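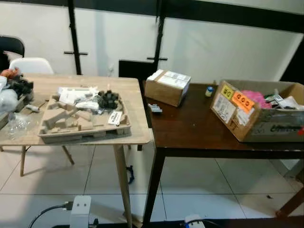 Last April I bought a desk lamp from Prurance. It weighs less than a loaf of bread. It took me most of an evening to get it out of its box, put it together, and deal with what was left over, and the dealing took longer than the rest.

I think the company that sells a thing should have to take back what it came in. I used to think this was a fussy opinion. I have come around to it slowly, mostly by standing at the recycling shed in Trikberg on Sunday mornings with my arms full.

Our town has 900 households and one shed. It has four bins: paper, metal, glass, and everything else. The trouble is that packaging no longer comes in four kinds. A molded pulp tray goes in with paper, unless it has been coated, and you can't tell by looking. A cardboard sleeve goes in with paper until you find the plastic window glued to the inside. Thin bags are not accepted at all, though half of them have the recycling triangle printed on them. The sign at the shed was last updated before most of these things existed.

My neighbor Vernon Gill ran the shipping floor at Thibodeau for many years, and he doesn't agree with me. His view is that packing is cheap insurance. A broken part has to be made again, shipped again, and the broken one thrown out, and that costs more in every way than a cardboard tray. He is right about that. I have received broken things and I didn't enjoy it. He also points out that pulp trays replaced white foam, which squeaked and crumbled and blew all over the yard, and that I complained about the foam too. I did.

But his argument is about whether to pack things well. Mine is about who pays once the packing has done its job. Right now the maker picks the materials, the buyer sorts them, and the town pays to haul them. The only one in that chain who could choose something simpler is the one who never sees it again. 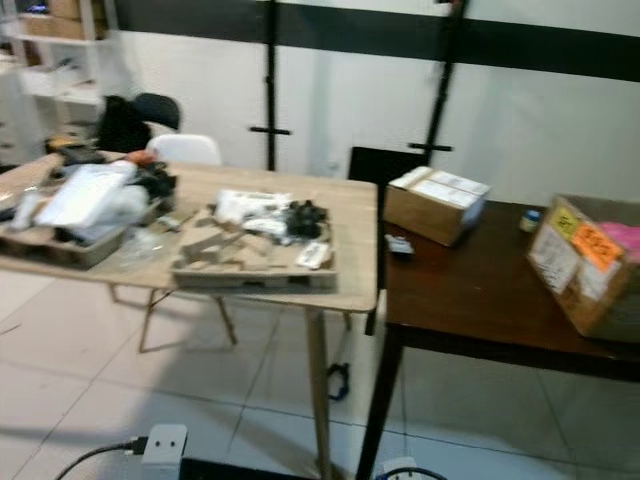
Small parts are the worst of it. Every screw set and cable gets its own clear bag, and the bags go inside a larger bag. I understand why a factory does this. It is easier to count bags than screws. Still, I would take a single paper envelope with a list on the front, and I would forgive a missing washer now and then.

Stirkska, the furniture store out on the county road, already does some of what I'm asking for. If they deliver a table, the two drivers unwrap it in your house and carry the wrapping back to the truck. Ertuğrul Kurtuluş, who manages the store, told me they started doing it as a courtesy for older customers. Then they noticed how much they were hauling back, and they asked their suppliers to cut it down. Two of them did. No law was involved. The store had to look at the pile, and that was enough to get a phone call made.

I would like a law anyway. Most of what we buy doesn't come on a truck with two patient drivers. A deposit would work, the same as on bottles, or a flat fee charged to the seller by weight and paid to the town where the box ends up. Vernon says the fee would just be added to the price. Fine. Then I would see it on the price tag, and I could buy the lamp that comes in less.

Until then I have a stack of flattened boxes behind the kitchen door and a bag full of other bags. The shed opens at nine on Sunday.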